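Tresevley House: progress report to the Parisi Fund
June 2019
Prepared by Birdie Castellanos

Work on the small bedrooms is on schedule. Of the 28 rooms in the grant, 15 are finished and signed off. The rest will be done by November.

Laundry. The shared laundry on the ground floor closed in spring, so each bedroom now has its own stacked washer and dryer. Skalline supplied the units and connected them. Two were delivered with dented side panels and have been exchanged. The drain hoses on the upper floor had to be rerouted, which added 200 dollars per room on that side.

Furniture. Wardrobes from Fustico are in place in all finished rooms. The gold-toned handles were the standard option and cost nothing extra. Each room also gets a plastic laundry basket and a set of gray sheets. We ordered 63 sheets to allow for spares.

Walls and floors. Malachy Gallagher's crew kept the wooden floors and repaired them where needed. The window murals with the green hills went up without trouble, apart from one that bubbled at a seam and was hung again. Pleated curtains run from ceiling to floor.

Still open: door closers, and a quote for shelving over the beds. The gap between bed and dryer is narrow in the smallest rooms, and we are looking at a narrower bed for those. We will send the revised budget with the next invoice. 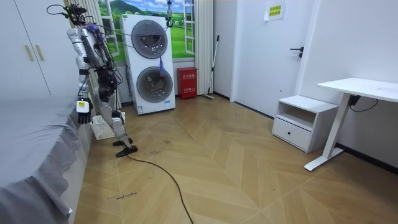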